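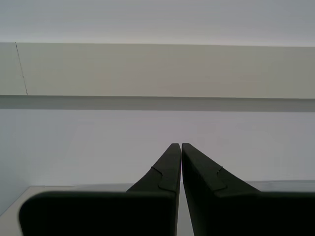

Vol. 18, p. 303

Figure 2. View from the wrist camera at the start of a trial, with the two fingertips almost touching and a plain pale background behind them.

3.2 Finding the fingertips before every trial

We should admit that this part of the work began as a bit of housekeeping. When we first mounted the camera on the wrist of the Kettunen arm, we measured where the fingertips fell in the picture, wrote the numbers down and carried on quite happily until July, when our grasping results began to drift and we spent a good while blaming the wrong things. The mount had been creeping a little each time the arm was moved between benches, and the numbers we had written down no longer matched what the camera saw.

The method we settled on is a simple one, and we have grown rather fond of it. Before each trial the arm moves to a resting pose facing a plain, pale surface, the fingers are brought nearly together, and a single picture is taken (Figure 2). Dark, matte fingers against a light grey backdrop make the outline easy to pick out, and the narrow gap between the inner faces gives us a line down the middle of the gripper. We fit a straight edge to each inner face and take the centre line as halfway between the two. The gap in the figure widens slightly toward the bottom, so we fit the two edges separately and don't force them to be parallel.

The small stepped seam on each finger, where the tapered tip meets the wider body, turned out to be useful as well. Our first version of the software, written for the older Sonico gripper, looked only at the tips and was easily fooled whenever the colour of the wall came close to that of a highlight along a sloping edge. Adding the seams gave it a second place to look on each side, and it has been much better behaved.

We ran the check before 100 trials at the Grutham laboratory, using the Clinow controller throughout. In 31 of them the centre line had moved far enough from the stored value that the software applied a correction. We had expected fewer, and we would gently encourage other groups with wrist cameras to look at their own. The check doesn't tell us how far the fingers are from the camera, and for that we still rely on the printed board described in Section 3.3.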